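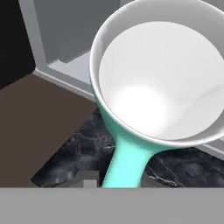 DILBRIDGE – Haven is pausing the serving routine on its Stesow kitchen assistant and sending a software correction to every household and care kitchen that uses it, after our own testing turned up a grip fault we were not comfortable leaving in place for even one more supper.

The fault has to do with ladles, scoops and other long-handled tools with a deep bowl. In May, while our simulation team was running the practice kitchen through a fresh set of tasks, the arm began to let the handle turn slowly between its fingers once the bowl was loaded. The control software went on reporting a firm hold the whole time, so the arm carried on toward the plate as though all were well. Out of 2735 simulated serving runs, the handle rotated further than our limit allows in 634 of them. Those numbers surprised us, and we would much rather share them with you now than have you hear them later from somebody else.

We have received no reports of anyone being hurt. Still, a ladle of hot soup is a ladle of hot soup, and many of the people who rely on Stesow do so because their own hands are not as steady as they once were.

"I have one of these in my mother's kitchen, so I read the test results twice and then I called her," said Hatice Uysal, head of product safety at Haven. "She was a little put out about ladling her own lentils for a while, and I told her I was sorry, and I am telling all of our customers the same thing. The grip check was looking at how hard the fingers were pressing and paying too little attention to whether the handle was turning. We should have caught that before it shipped."

The correction adds a check for rotation all through the lift and the carry, and the arm will now set the tool down and ask for help if the handle moves. Our partners at Avcı, who make the finger pads, are also preparing a softer pad with a deeper groove for rounded handles. It will be mailed free of charge to all 2000 registered owners.

Until the update is installed, please do the following:

Leave the serving routine switched off, even if the menu still offers it.
Do not hand the arm a ladle or scoop by using manual mode.
Keep the assistant plugged in and connected overnight so the update can load.
Check that the settings page shows version 4 before serving again.

Wiping, fetching and table-setting routines are not affected and can be used as usual.

Owners with questions are warmly invited to call or write to the Haven support desk in Dilbridge, or to stop by the front counter if they happen to be nearby. We will post the complete test results on our safety page once the new pads have been through the same runs.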